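The gripper that kept dropping plates
How a lab automation team at Randalus traced a fault that hid for most of a winter 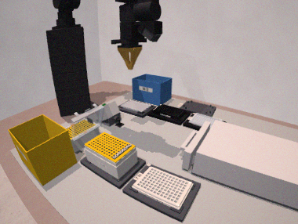
The first dropped plate was written off as bad luck. The second one landed upside down inside a reader, and the Tadonis line at Randalus stayed off until the next morning.

Sachiko Koyama was the engineer on call both times. She runs the automation group at Randalus, a contract lab that screens compounds for smaller drug companies. The Tadonis line is one arm in the middle of a bench, feeding plates and tip boxes to whatever the run needs. It works mostly at night.

"People think a robot arm fails with a bang," Koyama said. "Ours failed by being a little bit wrong, and only sometimes. The log said the grip was good. The arm moved off. Then four seconds later there was no plate."

She keeps the log from that period in a binder, printed out, because she got tired of scrolling. Between the first drop and the fix the arm made 655 plate moves in night runs. Nine of them ended with a plate on the bench or in a place it should not have been.

"Nine doesn't sound bad until you work out what was in them," she said. "One was a customer's only copy."

Yuto Kamata wrote most of the control software and was the first to be blamed for it. He didn't mind much. "It's a fair place to start. If the log says gripped and the plate isn't gripped, then the log is lying, and I wrote the log."

What he found was that the software did not really know whether a plate was held. It knew the fingers had closed to a certain width, and it took that width as proof. A plate sitting slightly high on its holder, with the fingers closing on the very edge of the skirt, gave almost the same number as a plate held properly.

"We had a check, and the check passed," Kamata said. "I had tested it with a plate and with no plate. I never tested it with a plate held badly."

That explained why the arm carried on. It did not explain why the plates were sitting high in the first place, and the group spent most of February on the wrong answer. They replaced the finger pads. They slowed the lift. They taught every position on the bench again by hand, which took Hiyori Hattori two full shifts.

"I was sure it was the teaching," Hattori said. "I had done the original points. I went back over all of them and they were fine, and I was kind of annoyed that they were fine."

The group also rebuilt the whole bench in simulation and ran the night schedule against it, 600 moves at a stretch. It never dropped a plate. Koyama now thinks that cost them a week.

"In the model every plate sits flat in its holder, because that is how we put it there," she said. "So of course it worked. We were looking at a clean run and telling ourselves the hardware must be broken. What the model was telling us was that the path was right, and we could have crossed that off and moved on."

The answer came from Kanako Sakamoto, a technician who loads the bench in the evening. She had noticed that one batch of plate holders took a firmer push than the others. She had been pushing them, and the plates had been going in. When somebody else loaded the bench, they set the plates down and walked away.

Hattori measured the holders the next day. The stiff ones came from a reorder placed with a supplier called Dankwa, and the pockets were a hair narrower than on the old set. A plate put down gently would rest on one corner. It looked level from standing height.

"I said it at handover, maybe in December," Sakamoto said. "I said the new ones were tight. It wasn't a complaint, I just said it. I don't think anyone connected it to the robot, and I didn't either."

Koyama went back through the handover notes and found the line. It reads "new nests stiff, push down." It had been marked as read.

There was a safety side to it as well, and she is less relaxed about that part. On the night of the sixth drop, Tatsuya Okabe opened the guard door and reached in to pick up a plate. The door switch had been bypassed that afternoon while Hattori was teaching positions, and had not been put back. The arm was waiting on a timeout. When the timeout ended it started its next move with his hand on the bench.

"It touched my sleeve," Okabe said. "It was moving slowly because they had turned the speed down to 20 percent for the drops. If it had been at 100 I would be telling you a different story."

He hit the stop button and was not hurt. He wrote the report that same night and was, by his own account, pretty angry when he did.

Hattori does not argue with any of it. "I left the bypass in. There was no light for it, no message on the screen, but I knew it was in and I went home."

The bypass is now a key that has to be held in place, and the arm will not run a schedule with it turned. After any timeout the arm also waits for a person to press start at the panel outside the door. Okabe asked for that one himself.

For the drops, the Dankwa holders were pulled and the pockets recut. Kamata added a second check, in which the arm lifts a plate slightly, stops, and reads a small sensor made by Tekov before it goes any farther. It adds a little over a second to each move. Some of the project managers asked for the second back. They were told no.

The simulation is still in use. Kamata has changed it so that some plates start out tilted, by a random amount, and the run has to catch them. The first time he tried it with the old check, it missed most of them.

As of this writing the line has gone eleven weeks without a drop. Koyama is not ready to call it closed. One of the nine drops happened at a position that never had a new holder on it, and she still has that page of the log flagged in the binder.

"Eight of them I can explain," she said.

Related
Door switches, keys and who is allowed to hold them
What we changed in our shift handover form
Teaching positions by hand: notes from a slow week
When the reader and the scheduler disagree
Choosing plate holders for a shared bench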